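Capitol open day, Esbridge: notes from the visit

Posted 1/18/23

Got there late, parked three blocks off, walked up the wrong side of the building. So I missed the welcome. 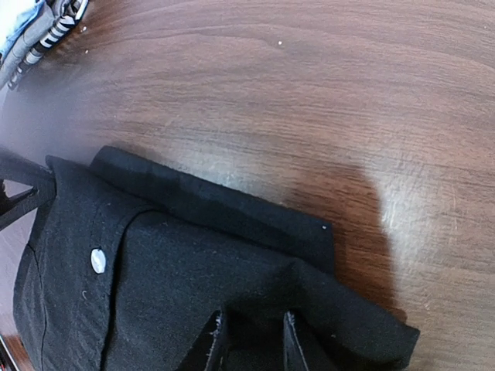
Anyway. Tour starts in the rotunda, goes up the east stairs, then the old Senate chamber, then the chapel. I went for the chapel. Been reading about religion and state politics for a while now and wanted to see the room where they used to hold prayers before session.

Smaller than I figured. Seats 134 according to the card by the door. Plain benches, one window, no cross. There was one until the Jeldale lawsuit, which the guide got through in two sentences and then moved us along. Somebody asked who paid the legal bills. "The state did." Next room.

More on Jeldale, for anyone not from here. Small town north of Esbridge, sued over the cross and over the opening prayer. Lost on the prayer, won on the cross. The prayer is still said but now it rotates. The sheet in the hallway lists who gave it last session: 11 different congregations plus 2 secular groups. I copied it down, will type it up when I get a minute. The secular ones were both on Fridays, when half the members have gone home already. Make of that what you want.

Old Senate chamber next. Nice ceiling. The desks are reproductions, the real ones went to auction decades ago. There's a display on the oath of office, and this was the best part of the day for me. Most governors used a family Bible. Governor Hevton didn't use any book at all, just raised a hand and affirmed, and the letters that came in after fill a whole case. 1,275 of them, the label says, mostly angry. A few are open so you can read them. One woman wrote that she was a churchgoer and didn't see what the fuss was. Another wanted the election done over. Good handwriting on both.

What I didn't know, Hevton went to church most weeks. The objection was to swearing on scripture, not to scripture. Goes right past people, then and now. The guide had it backwards and told the group Hevton was an athiest. I said somthing, quietly. Got a nod.

Then Governor Stefanou, who came right after and put the Bible back. Big photo of that swearing in, crowd on the steps, flags. Same display quotes a Stefanou speech saying nobody's faith or lack of one was the state's buisness. So the one with the Bible had the friendlier line about nonbelievers. I'd want to read the full speech before I lean on that too hard. The archive desk was closed for the open day, which seems like the wrong day to close it.

Skipped the governor's office, line was out the door. Coffee in the basement, bad. Gift shop has a decent pamphlet on the chapel with the court dates in it, get that one.

Practical stuff: tour is free, bring ID, bags go through the scanner. Use the south entrance. The elevator only goes to the second floor, so ask at the desk if you need the chapel. Next open day is in March and the archive desk is supposed to be staffed for it. I'll go back for the Stefanou speech and post whatever I find.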